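Housekeeping and Laundry Practices, Unit 6
Stains on Cups and Table Linen
Handout revised 8/25/19
Instructor: Jouko Tikkanen

Read this before the lab. Bring an apron and the stain chart from Unit 5. The sinks in the Leinonen kitchen will be shared between pairs, so agree beforehand who washes and who keeps the record sheet.

1. What the stain is

Tea and coffee both contain tannins, brown plant compounds that cling to ceramic and to cotton. Milk adds fat and protein. A black coffee stain and a milky one may look much the same once dry, but they behave differently in the wash. Protein sets with heat. If you don't know whether there was milk in the drink, start with cool water.

Sugar is the third thing to think about. It rinses out easily when fresh, and it turns yellow or brown under an iron if any is left in the cloth.

2. Where it collects

Glazed ceramic is close to smooth, but it is never perfectly so. Years of stirring with metal spoons leave fine marks in the glaze, and tannin settles into them. An old mug stains faster than a new one for this reason.

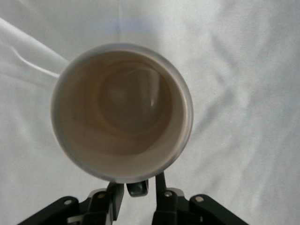 Residue builds up unevenly inside a cup. As the level of the drink drops, some of it stays on the wall and dries there, and the next part dries a little lower. The result is a set of bands. In the mug on this page they run from cream near the top to a darker brown lower down, with an orange-brown ring at the seam where the wall meets the floor. A sponge pushed in flat tends to miss that seam. Use a bottle brush or a folded cloth over two fingers, and work around the seam first.

3. Cleaning the cup

Rinse, then fill with warm water and a spoonful of baking soda. Leave it for 30 minutes. Scrub, rinse and look at the inside under a good light. Repeat if you still see color. Steel wool is not allowed in the lab — it scratches the glaze.

4. Cleaning the cloth

Blot, do not rub. Hold the stained part face down under a cool tap so the water pushes the stain back out the way it came in. Work in a little liquid detergent and wait ten minutes before washing. Check the cloth before it goes near the dryer.

For the record sheet

Write down the fiber, the drink, the age of the stain and the water temperature. Sheets go in the tray in room 612 by the end of the lab.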